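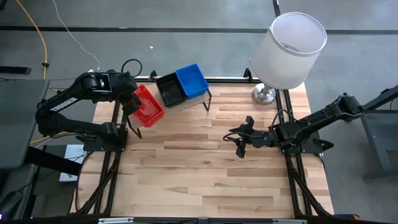 ### 3.2 Le bac comme promesse de rangement

**Figure 4.** Bacs en plastique rouge, noir et bleu au fond d'un plateau de bois clair, le noir et le bleu sur une étagère surélevée.

La littérature sur le rangement domestique traite volontiers de la catégorie (où va quoi, et selon qui) et beaucoup moins du contenant. Il faut pourtant bien que les choses tombent quelque part. Dans le corpus Costosside, constitué de 2126 relevés de surfaces de travail, le bac en plastique de couleur vive est l'objet le plus fréquemment cité par les participants lorsqu'on leur demande ce qui « aide à ranger ». C'est aussi le deuxième objet cité lorsqu'on leur demande ce qui encombre. Nous n'avons pas cherché à réconcilier les deux réponses.

La disposition de la figure 4 relève de ce que nous appelons la rangée de fond : les contenants sont repoussés vers le bord arrière, et le milieu du plateau, laissé au bois nu, demeure disponible pour l'activité. On notera la différence de traitement entre le bac rouge, incliné sur un petit support à pieds noirs, et ses deux voisins, installés côte à côte sur une étagère de bois. Dans les entretiens, l'inclinaison est présentée comme un geste d'accueil, l'ouverture se tournant vers l'usager. La surélévation, elle, est associée au sérieux. Un bac posé en hauteur serait un bac dont on a décidé quelque chose.

La couleur pose un problème plus délicat. Le protocole Kaijage suppose qu'un code chromatique se stabilise au bout de 22 séances de rangement. Nos participants ont effectivement tous déclaré disposer d'un code. Invités à l'énoncer par écrit, puis à l'énoncer de nouveau en juillet, ils en ont fourni deux. Le noir s'est révélé particulièrement instable et tend à recueillir ce que les autres teintes refusent, fonction que la grille Beto désigne pudiquement par « divers ».

Reste la lampe. Celle qui se dresse au fond à droite, avec son large abat-jour cylindrique blanc et son pied argenté, n'appartient à aucune de nos catégories. Le logiciel Flakeo, qui sert au codage des relevés, propose de la classer parmi les contenants ouverts vers le haut, proposition que nous avons déclinée après une discussion plus longue que nous ne souhaitons l'admettre. Les luminaires ont donc été codés à part, avec les plantes vertes, sous la rubrique des objets que l'on contourne. Leur effet sur le choix du bac est examiné en section 3.3.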